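Molinillo Merkik M-100: un año moliendo café a mano

3 de octubre de 2018

Compré el Merkik para sustituir a un molinillo eléctrico de cuchillas que calentaba el café y dejaba la mitad en polvo y la otra mitad en trozos. Pagué 79 euros en la tienda Quintela, gastos de envío aparte. Lo uso a diario desde noviembre, casi siempre para cafetera italiana y los fines de semana para filtro.

El aparato pesa 479 gramos sin café. El cuerpo es de acero, la manivela se desmonta y el recipiente inferior va a rosca. En el manual dice que caben 30 gramos de grano, pero con tueste claro se puede apurar un poco más. Con tueste oscuro, que abulta más, me quedo en 27 y ya rebosa.

El ajuste se hace con una rueda situada debajo de las muelas. Tiene 19 posiciones marcadas con un clic bastante claro. Para italiana uso la 6, para filtro la 12 y para prensa francesa la 16. Por debajo de la 4 la manivela se pone dura y no compensa. Quien busque un molinillo para espresso debería mirar otra cosa – llega a moler fino, pero entre un clic y el siguiente hay demasiado salto y no se puede afinar.

La molienda en posiciones medias es uniforme. Pasé una tanda por un tamiz de cocina y quedó poco polvo, bastante menos que con el Alari que tuve antes y que costaba casi lo mismo. En las posiciones gruesas empeora y aparecen trozos grandes mezclados con finos. En prensa francesa se nota en el poso de la última taza.

Tardo algo más de un minuto en moler 18 gramos para filtro. Esa cantidad la preparo con 300 mililitros de agua. Para dos personas va bien. Para cuatro hay que cargar dos veces y se hace pesado, sobre todo por la mañana.

La limpieza es sencilla. Trae un cepillo corto que pierde pelo, yo acabé usando una brocha de pintor. Las muelas no se pueden mojar. Hay que desmontarlas cada dos o tres semanas y conviene fijarse en el orden de las arandelas, que en el manual sale dibujado al revés.

En junio se aflojó el tornillo de la manivela. Escribí al servicio técnico y me contestó Brayden MacPherson en dos días, en un español correcto. Me mandaron un tornillo nuevo y una arandela de nailon sin cobrar nada. Desde entonces no se ha movido.

Lo peor es la banda de goma del cuerpo. Se desliza hacia abajo con el uso y hay que recolocarla cada pocos días. También echo en falta una tapa que cierre de verdad, porque la que lleva salta si el molinillo se cae de lado en la mochila. Para viajar prefiero el Flurkel pequeño, que muele peor pero cierra bien.

A favor: molienda media uniforme, piezas de recambio, ajuste fácil de repetir.
En contra: goma que se mueve, tapa floja, poca capacidad.

Por ese precio lo volvería a comprar para filtro y cafetera italiana. Para prensa, solo si no molesta el poso.
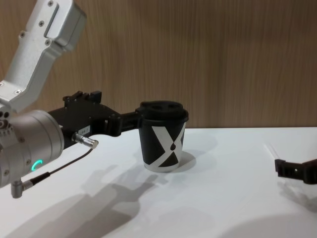
Una cosa más sobre los recambios: las muelas se venden sueltas, pero hay dos versiones y no son compatibles. La mía lleva el eje hexagonal. Antes de pedirlas hay que desmontar la rueda y mirarlo, porque en la caja no lo pone.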